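Notes on the laundry stack, mostly about software, since the hardware questions were covered in the last thread. Task: unload a front loader into a basket on the floor. Two arms, head camera, no wrist cameras in the loop. 3 Jul 2019

1/ The code base is Wakus, our task executive, plus whatever sits underneath it. Wakus does not know what a washer is. It knows about steps, preconditions and timeouts. Everything washer-specific lives in one config directory and one perception module.

2/ Perception first. The door is the worst object in the whole task. Glossy black surround, tinted glass, a perforated steel drum behind it. Depth on the glass is either missing or wrong, and the wrong readings are the ones that hurt.

3/ We stopped trying to repair the depth. The door is now fitted as a circle in the color image, and its plane comes from the white parts of the front panel, where depth is usable. Two measurements, one pose. Residuals are logged per frame.

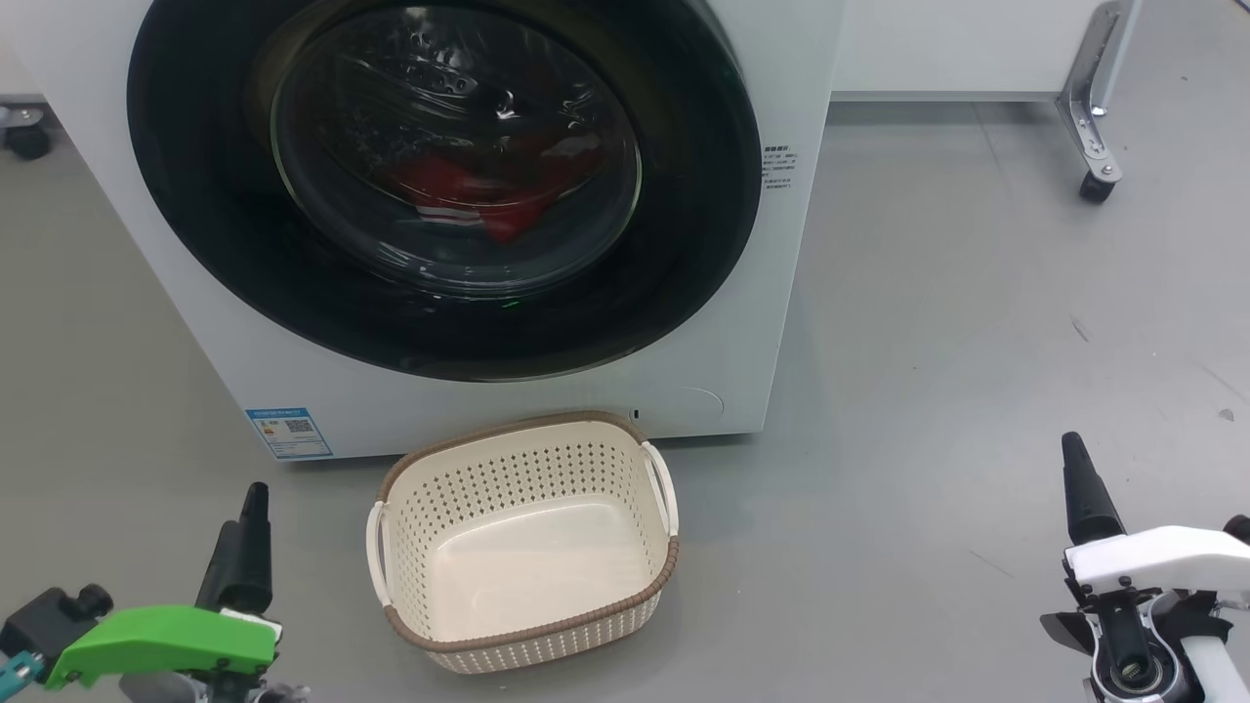
4/ Reflections on the glass used to come out of the segmenter as cloth. The filter for that is simple: move the head a little, compare. Cloth in the drum moves the way something behind the glass should. Reflections move some other way. Regions that fail the parallax check are dropped before the planner sees them.

5/ Cost of the check: 2 extra head poses per look. That is slower than I want. It runs once before the door is opened and is skipped after that.

6/ Color is not used as a feature for cloth. A bright red item is easy against steel, and a network trained on easy items will tell you it is doing well. We train on masks with the hue randomized and accept a lower score on the validation set.

7/ Basket detection. The rim is the feature. It is brown and woven-looking on a pale basket, so the outline survives on a light floor where the walls nearly disappear. We fit a rectangle to the rim, then look for the handles on the short sides.

8/ Known issue: perforated walls. The stereo matcher likes repeated holes and will happily match one hole to its neighbor. The result is a wall that jumps in depth by a fixed step. We mask everything below the rim and take the wall position from the basket model.

9/ The fit is ambiguous by a half turn, as any rectangle is. We do not resolve it. Left handle means whichever handle is on the left in the robot base frame, evaluated at the time of the grasp. Older code stored a handle ID at detection time. Do not do that.

10/ Planning. Davari is the motion planning layer. It takes both arms as one kinematic group when the basket is being moved and as two groups the rest of the time. Switching between the two modes was where most of our crashes came from until the spring.

11/ The cause was dull. The collision scene was copied on each switch, and the copy kept the old gripper opening. The planner believed the fingers were closed when they were open. Fixed by reading joint state after the copy and refusing to plan if the stamp is stale.

12/ Approach poses for the handles are sampled from above and slightly outward, with the fingers pointing away from the robot. A low approach scrapes the floor. A steep one puts the wrist in the camera's view of the rim, and then the tracker has nothing to hold on to.
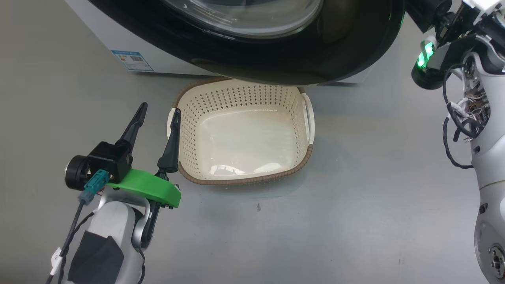

13/ Self-occlusion is handled by rendering the arm model into the camera view and masking it out. The render covers the rigid links. Cables are not in the model, so they leak through as small unexplained obstacles next to the wrist. For now there is a padded volume around each wrist joint that is ignored by the obstacle map.

14/ I dislike the padded volume. It also hides real things that come close to the wrist, such as the edge of the door opening. The planner keeps a separate hard-coded shape for the door ring to compensate. Two hacks holding each other up.

15/ Control. Handles are grasped under impedance control with low stiffness sideways and higher stiffness along the approach. Position control was fine in simulation and pushed the basket across the floor on the real robot – the floor is smooth and the basket weighs very little when empty.

16/ Contact is detected from motor current. Thresholds are per joint and drift with temperature, so they are re-zeroed in free space before each grasp. If the re-zero takes more than 10 control cycles to settle, the step is aborted and Wakus calls for a retry.

17/ Head to arm calibration is checked at the start of each session by touching a known point with each fingertip. We record the error and do not correct for it automatically. An automatic correction once absorbed a bent finger and it took us a week to notice.

18/ Logging. Each run writes joint states, images, planner requests and planner replies to one file with one clock. We have 3,931 runs in that format. Anything older uses separate files and separate clocks, and I no longer try to align them.

19/ The replay tool is called Clullari. It feeds a logged run through the current perception and planning code and reports the first point where the output differs from what was recorded. The first difference only. Everything after that is noise caused by it.

20/ Clullari now runs on every merge against a fixed set of 14 logs. Selection was by hand: bad light, basket turned, basket too far under the door, a sleeve left hanging over the ring. A full pass takes over an hour, mostly image decoding.

21/ Question I get a lot: why not learn the whole thing end to end. We have a policy trained on the same logs. It is good at pulling cloth from the drum and poor at stopping. Wakus runs it as a single step with a timeout and a drum-empty check from perception. The rest is planned.

22/ Drum-empty check: compare the drum view to a stored empty one, after alignment to the door circle. Small dark items at the back are missed. Socks, in practice. A second look with the exposure raised finds most of them.

23/ Next up is De Haan, the rewrite of the scene representation. One object list with timestamps and covariances, shared by perception and planning, replacing the three partial copies we have now. The hard-coded door ring goes away with it, and I hope the padded volume too.

24/ Target for the De Haan merge is September. The interfaces are frozen, the message definitions are in the repo, and the old topics will be kept alive for one release. If you depend on the handle ID field, move off it before then.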